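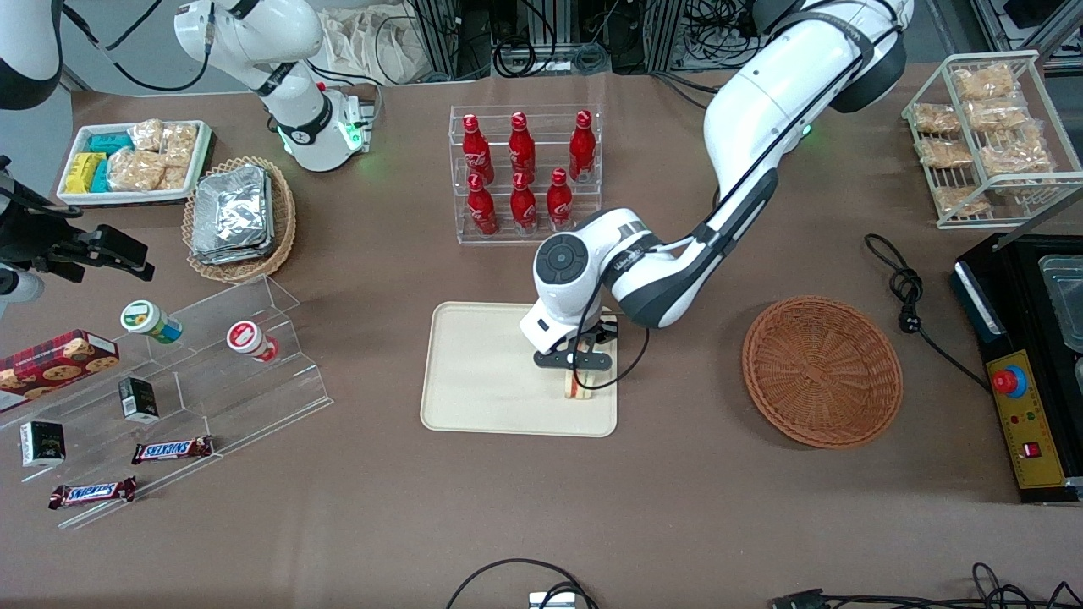

Food that will be handled by several people in a shared kitchen should be portioned, covered and put away according to a routine that every household in the building understands. The advice on this page applies to the common kitchens at Fleltard House and Jerimton Court, and may be used by residents in their own units as well. A cream-coloured rectangular tray set in the centre of the table, with the snacks and drinks arranged around it, gives sandwiches a clean surface of their own and keeps them apart from packets and bottles handled by everyone. Trays of this kind are kept in the lower cupboard beside the sink and should be returned there clean.

## Sandwiches and cold plates

Make sandwiches as close to serving time as is practical. Where they must be made ahead, butter or margarine spread to the edge of the bread will slow the filling from soaking through. Tomato, cucumber and beetroot should be drained on paper towel first. Jam keeps well at room temperature for the length of an ordinary gathering, but egg, fish, poultry and soft cheese do not, and these should stay in the refrigerator until guests are seated.

Cover cut sandwiches with a barely damp tea towel and then a layer of plastic wrap. The towel must be freshly laundered. Do not stack more than two layers.

Label anything containing nuts, sesame or egg. Blank labels and a marker are in the drawer under the microwave. If the label falls off and the contents are not known, the item is to be discarded.

## The refrigerator

Set the dial so that the thermometer on the middle shelf reads 4 °C or a little under. Raw meat goes on the lowest shelf, in a container with sides. Leftovers are to be moved to shallow containers and refrigerated within two hours of cooking. Large pots of soup may be cooled first by standing them in a sink of cold water and stirring from time to time — a full stockpot placed directly in the refrigerator will warm everything near it.

Unlabelled food is removed each week.

## Cutting boards and counters

1. Scrape off crumbs and scraps into the green bin.
2. Wash with hot water and dish detergent, using the brush and not the sponge.
3. Rinse, and stand the board on its edge to dry.

Wooden boards may be rubbed with coarse salt and half a lemon to lift the odour of onion or garlic. Apply food-grade mineral oil when the surface looks pale. The Zallance oil supplied in the past left a sticky film on several boards and is no longer stocked; any bottles remaining in unit kitchens can still be used on tool handles.

Colour from berries or beets will usually come out of a white counter with a paste of baking soda and water, left on for 14 minutes and wiped away with a soft cloth. Scouring powder is not permitted on the new counters in Jerimton Court.

## Kettles and drains

Scale in the kettle is removed with equal parts white vinegar and water. Bring it to a boil, let it stand until cool, empty it, and boil twice with fresh water before making tea.

Fat and oil must not be poured down any sink. Let them harden in a tin and place the tin in the garbage. A slow drain should be reported at the front office or by a note in the Zacharopoulos Wing mailbox, Room 13. Chemical drain openers are not to be used, as the older pipes in that wing will not tolerate them.

*Page revised Nov 23, 2021. Replaces the sheet issued in August.*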